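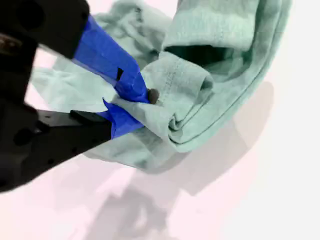

Does a folded garment keep better than a hanging one? For knits and other fabrics that stretch under their own weight, folding is the safer method, and it uses less of the cupboard.

The question occupies a good part of the household course offered by the Skaseck Institute of Domestic Practice, where folding has been taught as a subject in its own right since 2000. The course runs to 38 exercises, and students are expected to complete the first eight with a single piece of cloth before they are permitted to open a drawer. The Institute maintains that most untidy shelves begin at the table, with a piece laid down in a hurry and never properly opened out.

Its manual, published by Wukico and now in a revised edition, gives a full chapter to the working surface. The recommended table is long, pale and clear of other laundry, with room on every side of the piece being folded.

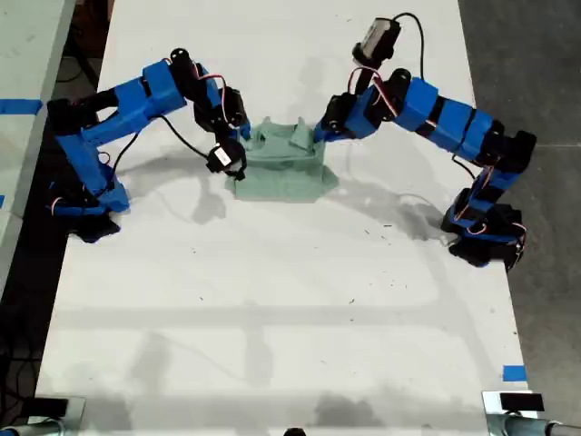 The first stage of any fold is known at the Institute as the opening. Students are instructed to find two points on the upper part of the piece and raise them before attempting to straighten anything lower down. A soft green cloth heaped on a white table, with a flap raised at one side and a flatter portion spreading out below, offers a fair illustration of the starting position. The flat portion is left alone at this stage. Smoothing it too early draws the remaining creases towards the middle, where they are harder to remove.

Colour receives attention as well. Pale greens, creams and greys show a shadow at every crease, and the manual favours them for beginners. Dark and patterned pieces are held over until the second half of the course.

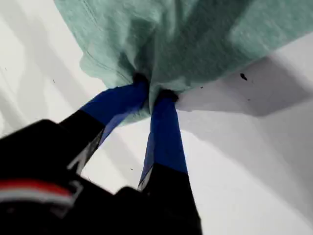
How firmly should fabric be held while it is being folded? Lightly, and as near to the edge as the material allows, so that the pressure does not set a crease in the body of the piece.

The Institute's linen room at Poulain holds 301 pieces for practice, from tea towels to heavy winter bedding. Each is returned to the shelf with its folded edge facing outward — a convention carried over from the hotel trade and retained in the present edition. Members may use the room on Sunday afternoons, and are asked to leave the tables bare when they go.

Storage is treated more briefly. The manual advises against deep piles and prefers shallow shelving of the kind fitted at the Grorkby annex, where a shelf takes one short stack of towels and nothing behind it. Cedar blocks are permitted. Scented sachets are discouraged on the grounds that their oils may mark light-coloured fabric.

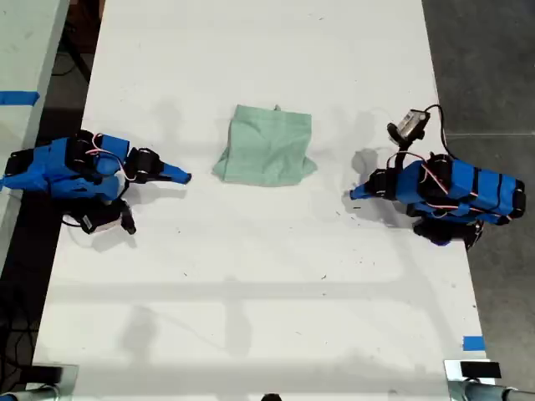
Pale green cloth on a white table, its lower corners crumpled.

The closing exercises return to the rectangle, which the Institute regards as the basis of all shelf folding. A rough rectangle is accepted in the opening weeks. By the final assessment the corners must lie flat and the edges must meet, and the finished piece must remain closed when carried across the room on one open hand. Enrolment for the winter intake closes in June.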